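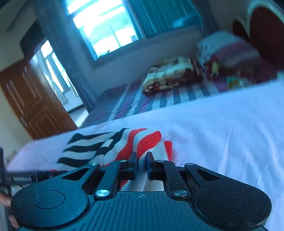
Gruvard Trelomik 2 Tablet Keyboard Case

The Trelomik 2 is a keyboard and folding cover for 11-inch tablets. It connects over Bluetooth and can be paired with two devices at once. Press the Ferkora key, at the top right, to switch between them.

The keyboard has 85 keys, including a full row of function keys for volume, brightness and playback. The backlight can be turned off to save power.

A full charge takes two hours over USB-C and gives up to 500 hours of typing with the backlight off. With the backlight on, expect 40 hours. The keyboard goes to sleep when the cover is closed.

Works with iPadOS and Android. Not compatible with 13-inch models.

In the box: keyboard case, USB-C cable, quick start guide

Colors: Black, Gray, Dark Green

Ships in June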